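Capítulo 3
O som que o filme inventa: introdução à arte do foley

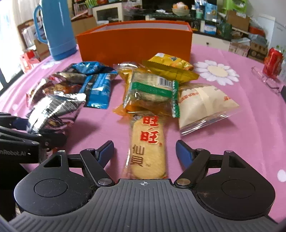

Figura 3.1 – Garra manual de braços articulados sobre uma mesa com toalha cor-de-rosa.

Feche os olhos durante uma boa cena de cozinha e escute. A faca na tábua, o pano que roça no avental, a cadeira que range quando alguém se levanta sem querer conversa. Quase nada disso foi captado no dia da filmagem! Alguém gravou cada um desses ruídos meses depois, num estúdio escuro, de olho na tela e com um par de sapatos emprestado nos pés.

Este capítulo é dedicado a esse trabalho, e confesso que é o meu preferido do livro. Nos capítulos 1 e 2 estudamos o som direto e a voz – agora entramos no território dos objetos, dos passos e dos tecidos, onde o som do cinema se aproxima mais do teatro e até da dança.

Nosso guia principal será o longa "Plundska", cuja pista de foley reúne 1.659 eventos sonoros gravados separadamente. A artista de foley Esther Khaemba chegou ao estúdio com mais de 300 objetos, e a montadora de som Precious Cruzado guardou as anotações de todas as sessões (um tesouro, que vamos ler com calma na seção 3.2). Nelas aparece, por exemplo, a longa discussão sobre os passos da protagonista na neve: amido de milho num saco de couro ou sal grosso numa bandeja? A equipe gravou os dois, e a mistura final usa o sal apenas nos planos próximos.

Ao longo do capítulo você vai aprender a decupar uma cena em passos, movimentos de roupa e objetos, a escolher o microfone e a distância para cada caso, e a sincronizar o gesto com a imagem. Também vamos comparar "Plundska" com "Thorlacius", filme de um silêncio quase radical, em que um único botão de casaco conduz uma cena inteira.

Antes de seguir para a seção 3.1, escolha uma cena curta de um filme de que você goste e assista a ela sem som. Anote tudo o que deveria soar e guarde a lista, que será retomada no primeiro exercício.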